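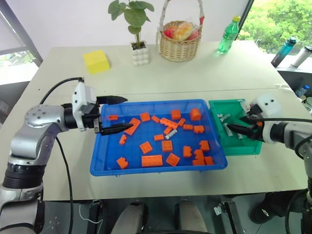

図3 淡いクリーム色の作業台に並べた青と緑の浅型トレイ。青が大きい方。

### 3.2 トレイの色と置き忘れ

色分けの効果について。前節の聞き取りでは、Irnuraの厨房員の多くが「色は見ていない、場所で覚えている」と答えた。Makrisの予備調査とも合う。ただし記録のほうは少し違う。

対象は配膳・返却記録1203件。期間は7月のみ。短いが、献立の切り替えと重ならない月が他になかった。置き忘れの定義は3.1のとおり、返却棚に戻るまで20分を超えたもの。分類はKaplanとSönmezが別々に行い、食い違った7件は協議で決めた。

結果。同色トレイのみの班では置き忘れが全体のおよそ3割、二色の班ではこれより低い。差は昼の混雑時に集中している。朝はほぼ差なし。夜は件数が少なく、検定はしていない。大きさの違いも効いている可能性があるが、今回のデータでは色と分離できなかった(二色の班では大小も異なるため)。ここは弱い。

もう一点、隣接配置の問題。縁どうしが接するほど近く置くと、小さい方へ入れるべき物が大きい方に入る例が目立った。Güneşはこれを「吸い込み」と呼んでいる。間隔を空けた班では少なかったが、台の幅に余裕がある厨房に限られる。Öztürkmenの旧棟では無理だった。

なお、Latisの集計表は時刻が分単位で丸められており、20分の境界付近は誤差を含む。境界を前後にずらして再計算しても傾向はは変わらず。詳細は付録Bに示す。

洗浄後の退色については扱わない。Ağcaの別稿を参照のこと。聞き取りと記録がずれる理由は4章で改めて検討するが、厨房員が色を意識せずに使っている、という解釈が今のところ一番無理がないと思われる。次節では返却棚側の表示を扱う。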